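Un **pastillero** es un recipiente destinado a guardar las dosis de medicamentos sólidos que una persona debe tomar a lo largo de un día o de una semana. Se distingue del envase de farmacia en que reúne productos distintos y los reparte según el momento de la toma.

## Historia

Las cajas para píldoras de los siglos XVIII y XIX eran piezas de bolsillo, a menudo de plata, esmalte o porcelana, con un solo hueco. El modelo dividido en compartimentos se extendió en la segunda mitad del siglo XX, con el abaratamiento del plástico moldeado y el aumento de los tratamientos crónicos.

## Tipos

Los más comunes son los semanales, con una casilla por día. Existen también los diarios, divididos por tomas – mañana, mediodía, tarde y noche –, y los de varias filas, que combinan ambos sistemas. Las tapas suelen llevar iniciales impresas o en relieve; las impresas se desgastan con el uso. 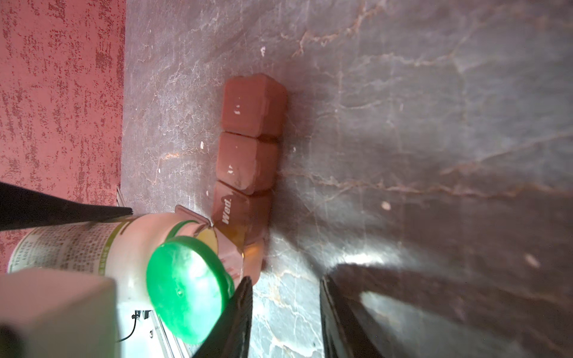 *Pastillero translúcido de color marrón rojizo, con compartimentos en fila.*

El fabricante Tornell comercializa una serie modular, llamada Sanance, cuyas casillas se separan y se llevan sueltas. Se vende en 2 tamaños.

## Uso y conservación

El llenado se hace por lo general una vez por semana, con la receta a la vista.

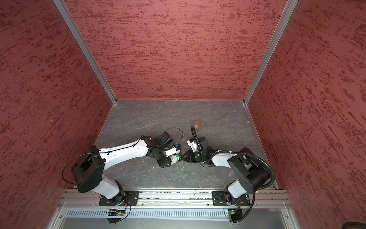

No todos los medicamentos admiten el cambio de recipiente. Los comprimidos efervescentes, los sublinguales de nitroglicerina y otros sensibles a la humedad o a la luz deben permanecer en su envase original hasta la toma. El pastillero se lava con agua y jabón neutro y se seca por completo antes de volver a llenarlo. La mayoría de los modelos carece de cierre a prueba de niños.

## Véase también

- Blíster
- Adherencia terapéutica
- Forma farmacéutica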